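Pemo hybrid wagon, Skerell showroom
Progress report for March

Hi Widad,

You asked me to keep this one shorter than the last one, so I'll try, but it was a busy month and I do go on. Quick version: the Pemo is on the floor, people are driving it, and the charger problem is still a problem. The longer version follows.

The two demo cars came in the first week, the gray one and the dark green one. The green one had the wrong wheels on it (the winter set, with the plain covers) and Virnis took nine days to send the right ones. I didn't hold it back. We drove it on the plain covers and only one customer ever mentioned them, and he liked them better! I've asked Virnis to knock the shipping off our bill and I'm waiting to hear.

Test drives: 32 for the month, which I'm really happy with given that the launch ad ran a week late. Most came from the mailer. Jirayu made the whole list himself from old service records – people with wagons we sold them years ago who still bring them in for oil and tires – and we sent 300 cards. I'd like to do a second batch with the lease price on the front, because the phone calls were nearly all "how much a month" and you had to turn the card over to find it.

Orders: six signed, with deposits. Four are the mid trim, two are the top one. Zero for the base car, and I think that's down to us, since we don't have one to show. Folks won't order a seat they haven't sat in. Could we get a base demo from the Berisha store for even two weeks? They have one parked out back. 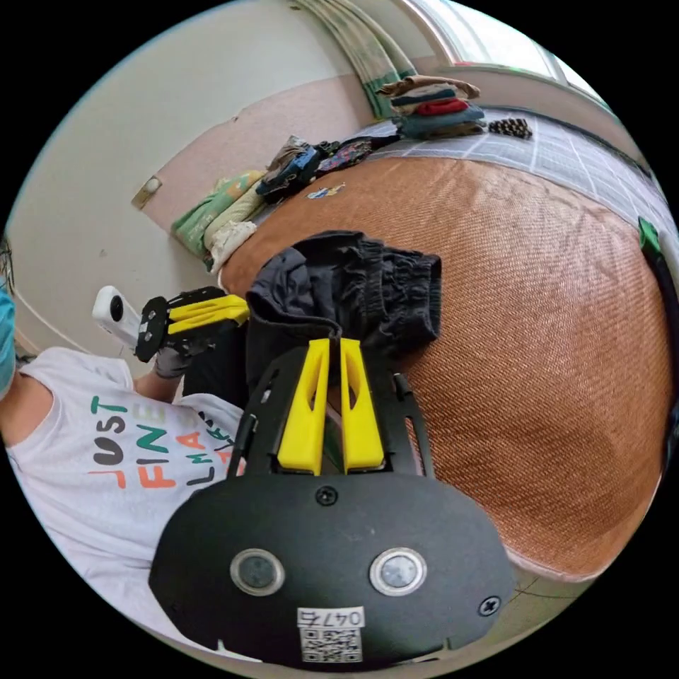
Maja Zawadzka thinks I'm wrong about the base car, by the way. She says the heated seats are what people are really paying for, they start at the mid trim, and a base demo would only sit there collecting dust. She may have a point. I'd still like to try it before we go into the spring order, where we have to commit to a trim mix and can't change it later.

On the money side, the launch budget is nearly where I said it would be. The floor work came in under, the signs came in over (the first set had the old logo and we split the reprint with the printer), and the radio spots were what they were. I have $2000 left that was set aside for the open evening. I'd like your okay to move it into the second mailer instead. The open evening can wait until we have the charger going, because it's pretty hard to have a party for a plug-in car when you can't plug it in.

So, the charger. The unit is mounted and the cable is run. What we don't have is the electrical sign-off. The inspector came at 8 in the morning, looked at the panel, and wanted the breaker labels redone and a guard post moved back from the curb. Labels are done. The post is concrete, so that's a day with a rented saw, and Ekkachai Pongsiri has it on his list. In the meantime we charge the demos off the regular outlet in the service bay overnight, which is fine if they both get back by closing. Twice they didn't, and the green car went out the next day on gas only. The sales team now writes the battery level on the key board every night.

Training is going okay. Everyone on the floor has done the online part. The hands-on part is half done, and the thing people keep stumbling on is explaining the drive modes. Napaporn Pongsiri wrote a one-page cheat sheet in normal English and it's better than anything Virnis sent us. It's in the folder if you want a look.
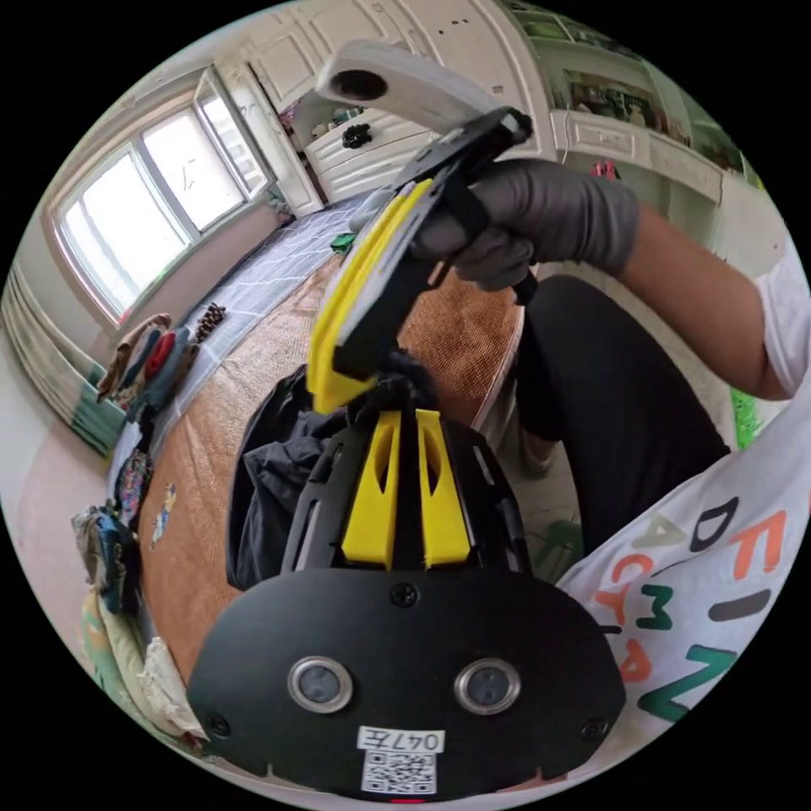
047左, in the bedroom

A few things customers brought up again and again, since you said the head office wanted them:

The rear cargo cover is stiff and it takes two hands to roll back. Everybody tries it, everybody makes a face.

They love how quiet it is pulling out of the lot. Love it!

The tow rating is lower than on the old wagon, and people with small boats notice right away. I'd guess we lost at least a couple of sales there.

The phone app wouldn't pair with older phones. Service says an update is on the way but I don't have a date.

What I need from you: a yes or no on moving the open evening money, a call to the Berisha store about the base car, and somebody with more pull than me to lean on Virnis over the wheels. For April I'm planning the second mailer, the rest of the hands-on training, and getting that post moved. I'll send the trim mix separately once Jirayu and I have gone over it.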